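Wemthorpe Lantern Float set for 26 nights on the mill pond

16 Sep 2022

The Lantern Float is back on the mill pond at Wemthorpe, and it's a longer run this time. 26 nights, up from last season's shorter schedule, with the first boats going out at dusk on opening night and the last ones in by 10.

Four new floats in the lineup. The big one is a paddle steamer built by the Marchal Street crew, who started on the frame back in June and were still wiring the smokestack last night. Also new: a heron, a row of teapots, and a covered bridge that has to fold flat to get under the real one. Fingers crossed on that.

"We measured it twice and then somebody moved the water level," said Chun-hung Tam, who is running the pond side of things this season. "It'll fit. It fit on paper." The town opens the sluice gate a little on show nights, so the level should drop enough.

Music on the bandstand starts 45 minutes before the boats. Local acts mostly, plus the high school brass on opening night. Full list is up at the ticket booth and in the library window.
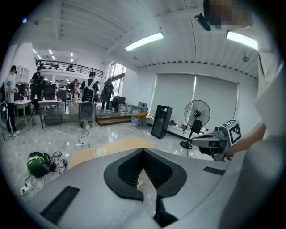
Tickets are $5 at the gate, kids under 4 get in free. Same price every night, inculding fireworks nights. No advance sales for the lawn, but the bench seats on the east bank can be reserved at the booth on Leltura Road. Cash or card. Bring a blanket if you're on the grass, it gets damp down there after sunset.

Parking: the lower lot is closed for the whole run. Use the school lot or the field behind the feed store and walk down. Shuttle from the school lot, first one an hour before the music, last one back after the final boat ties up. Mill Lane will be shut to cars from late afternoon on show nights, residents excepted.

Food stands are along the towpath again. Corn, dumplings, fried dough, cider. The Vesodik bakery is doing the lantern cookies, which sold out most nights last season, so go early if you want those.

Vinh Thân, who steers the lead boat, said the route has changed a bit. Boats now make a full loop around the island and come back past the east bank, so people on both sides get a proper look. "Takes longer to row. My arms know all about it," he said.

If it's too windy the boats stay tied up and lit at the dock, and the music goes ahead. Calls on wind are made by 5 in the afternoon and posted at the booth. Lawn tickets from a no-sail night are good for any other night of teh run.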